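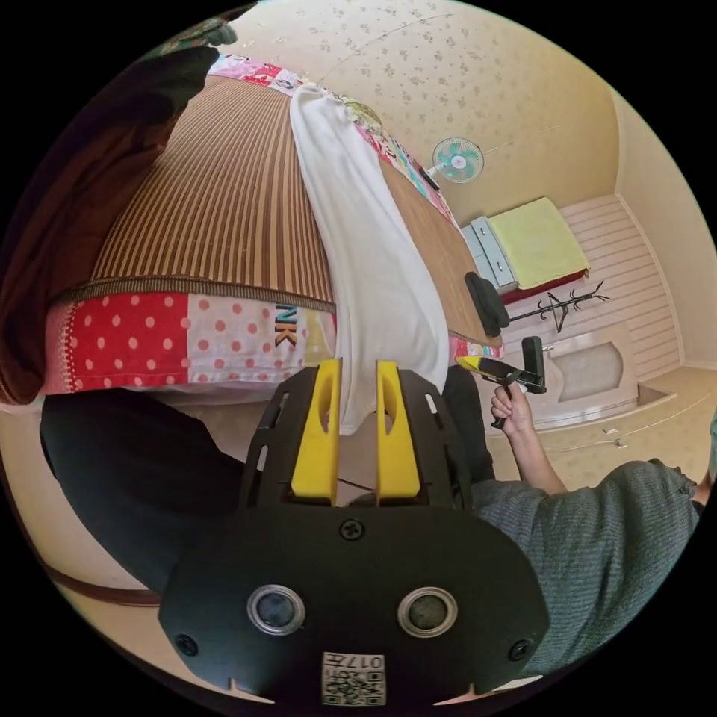
# Water clarity and weed cover in Pludondale Pond

Student project report, 30 January 2018

## Why we looked at this

The town's web page says Pludondale Pond has been "getting clearer every year" since the aerator went in at the north end. We wanted to see if that held up. The page gives no readings, no dates and no method, so there was nothing to check it against except the old lake association sheets and whatever we could measure ourselves.

The pond drains into Urnavow Brook through a small concrete spillway. Most of the shore is private lawn. The public launch is gravel and fits two cars.

## What we did

We measured clarity with a Secchi disk at 8 stations on three visits in the fall. Stations 1 to 5 run down the middle from the aerator to the spillway. Stations 6 to 8 are in the west cove, where people complain about weeds. At each station one person lowered the disk and a second person read the line, then they swapped. If the two readings were more than 20 cm apart, we did both again.

For plants we used a double-sided rake on a rope, one throw per side of the boat, and scored each throw from 0 (nothing) to 3 (rake full). We identified plants with the state key. Two of the thin-leaved pondweeds we could not separate, and they are lumped together in our tables.

## Results

Clarity was better at the aerator end than in the cove on all three visits. The gap was smallest on the last visit, after a week of wind. Station 5 was shallow enough that the disk was still visible on the bottom, so its number is a depth and should not be averaged with the rest. The association sheets do average it, which pulls their figure down in dry years and up in wet ones.

Coontail turned up at every cove station. Waterweed was patchy. We found no fanwort and no milfoil, but a few rake throws in the fall are weak evidence that neither is there.

## Does the aerator work?

We can't say, and we don't think the town can either. The north end is also the deepest part and the farthest from the storm drain on Amano Road. It may have been clearer before the aerator was installed. The only earlier readings are from a single March, right after ice-out, and comparing those with fall numbers makes little sense.

The Trarkitz brochure, which the town page links to, says the unit treats a pond of this size. It doesn't say what "treats" means. It cost $438 to run last season according to the town budget, so the question is not a huge one in dollars, but the same page is being used to argue for a second unit in the cove.

## Problems with our own data

- Three visits is very few, and all of them were in one season.
- Cloud cover was different each time, and we only wrote it down twice.
- Station 7 was found by lining up a dock and a birch tree. We were probably off by about 3 m on the second visit.
- The dissolved oxygen meter would not hold its calibration, so those readings have been left out.

## Next steps

Someone should take readings every two weeks from ice-out to October, at the same stations, with the aerator switched off for part of the summer if the town will agree to it. The storm drain needs a phosphorus sample after heavy rain. Our station list and raw sheets are in the class binder, including the oxygen numbers, which should not be used.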